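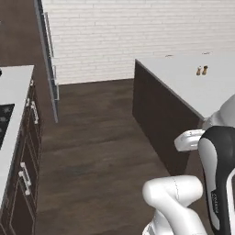
A rule you can't test is a wish, according to the remark Pasichnyk left beside clause 13 this morning, and a wish has no business in a practice guide. Fair enough. Clause 13 is mine. It says the arm "should move with appropriate caution near people and furnishings," and I remember being pleased with it in June, when I was pleased with most things.

So, Sunday, kitchen table, second pot of coffee, rewriting clause 13. The guide is supposed to tell people how to run household arms in simulated kitchens before anyone lets them into a real one. It currently stands at 63 clauses. Brirkard would like fewer. Indeo would like more, and has sent them. Between the two I have learned to renumber very fast.

First try: "The arm shall keep a safe distance." Safe according to what, I asked myself, in Pasichnyk's voice. Second try had a distance in it, which I had made up, and which I then defended out loud to the refrigerator for ten minutes before admitting it came from nowhere. Third try sends the reader to a table at the back. The table at the back does not exist yet. I've left a heading for it and feel we are halfway there.

The trouble is that people write these rules for a bare kitchen, and so did I. You imagine an aisle and a counter and a well-behaved gripper, and you put down a rule about where the gripper may go. Then somebody adds a jar. The old clause 20 said an arm could pass over "any clear work surface," and I spent a good half hour before lunch trying to work out what clear meant. Clear of everything? Then no kitchen I've ever lived in qualifies. Clear of breakables? Now we need a list of breakables, and Indeo will send one.

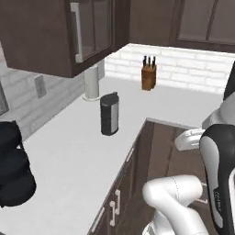 Clause 20 is now in two pieces, which brings the total up to 64 and will be noticed. The first piece covers reaching across a counter edge, and the second covers what is standing on the counter at the time. I had a rule in there about "tall unstable items" that I'd written with wine glasses in mind. The paper towel roll is a much better test of it, being tall, light, on a round base and exactly the sort of thing a person forgets to list. The knife block I had covered, naturally. Everybody covers the knife block. Three handles sticking up and every reviewer reaches for a red pen, while the paper towels get through the whole process without one comment. I've changed the wording to "any freestanding item taller than it is wide" and moved knives to their own line, where they can be worried about separately.

Is that testable? I think so. You can measure a thing's height and you can measure its width, and if Pasichnyk wants to know about items that are exactly as tall as they are wide I will take the afternoon off.

Did the logging clause after lunch. Mastach, our checking tool, went through the 2,748 simulated runs from the spring batch and flagged 563 of them as having no stated stop condition. I had hoped this was a bug in Mastach. It is a bug in us. The template has a box marked "stop condition (if any)," and people read "if any" the way I read "optional" on a dinner invitation. Took out the two words. Possibly the most useful thing I've done on this project and it took four seconds, not counting the eleven weeks.

Also changed "should" to "shall" in the stop clause and then had a small crisis about all the other shoulds. Went through them. Kept most. A should is a perfectly good word for things you'd like people to do and don't plan to check, such as the whole section on naming files.

Clause 13 as of five o'clock: "Before each run, the operator shall record the minimum distance and the maximum speed, and the run shall stop if either is exceeded." Read it back after dinner. You can't exceed a minimum distance. Well, you can, and it's the good outcome, and under my rule the arm would stop dead every time it was behaving itself.

Fixed it. Didn't tell Pasichnyk. The table at the back is still a heading, and I need to buy coffee.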